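Let the Audience Clap Between Movements
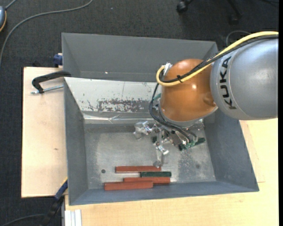

The KUKA arm over the gray bin.

I've been going to chamber music concerts since I was a kid, and I still get nervous when a movement ends. You know the moment. The cellist lifts her bow, the last note hangs there, and 70 people in a church hall suddenly need to cough. One poor guy in the back starts clapping, and three rows of heads swing around to look at him like he's dropped a tray.

I think he's right and the heads are wrong.

Back in January I heard the Skerora Quartet play a program of Haydn and a newer piece by Ingeborg Frerichs. The first movement of the Haydn ended with such a bang that I had my hands halfway up before I remembered myself. So I sat on them. I spent most of the slow movement thinking about my hands, and I couldn't tell you much about how it went!

People who hate the clapping say it breaks the mood, and sure, sometimes it does. After the quiet second part of the Frerichs I wouldn't have wanted a peep out of anyone. But I trust a room to feel that. Audiences in Mozart's day clapped whenever they liked, and he wrote home pleased as punch when they did it right in the middle of a symphony. The big silence came in much later, and we've been treating it like one of the Ten Commandments.

My friend Koltar (everybody uses his last name, his mother included) plays viola and disagrees with me completely. He says he needs those few seconds to retune and get his head into the next tempo. Fine – I can live with a player holding up a hand, or just keeping the bow in the air. We'd get the message. What bugs me is the printed note in the program asking us to "kindly hold applause," in bold, above the names of the actual musicians.

I paid to be moved by this stuff. If a fast movement lifts me out of my chair, I'd like to make some noise about it while I still feel it, and not 20 minutes later when I'm already looking for my coat. Next time the Haydn ends like that, I'm clapping. Koltar can glare at me over his viola all he wants.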